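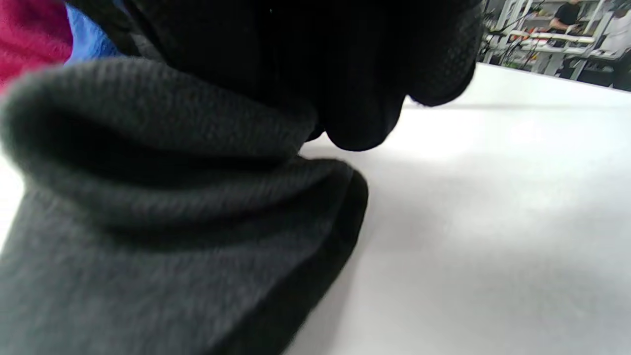

Re: [stutach-household] Waffle knits, folding of

> I have 11 waffle knit tops and one drawer. I fold them in thirds like the
> tutorial says and by the third one the drawer won't shut. Is everybody
> else rolling? Does rolling wreck the ribbing?

Rolling is fine. I've rolled my grey ones since January and the ribbing looks as tired as it did before, no more. What wrecks waffle knit is hanging it. A jumper left on a hanger over winter will come back as a dress.

My method, such as it is: tip the lot onto a table, do the thick stuff first while you still care, and leave the mesh and piqué shirts until last. They won't hold a crease whatever you do, so fold them once and let the drawer finish the job. Anything fuzzy goes in its own pile, unless you enjoy picking red fluff off a black polo at the bus stop. I have done this. The bus was 14 minutes late and I still didn't finish.

As for the drawer, you have too many tops. I say this as the owner of a Lehtinen chest with 5 drawers, one of which has been stuck since we moved to Flarkau and may well contain a cardigan.

Does anyone know if the Astudard dividers fit a shallow drawer? The colour is dreadful but I could live with it.

Filed under: Laundry & Linen > Folding
Stutach Household List | Contact the list owner | Back to top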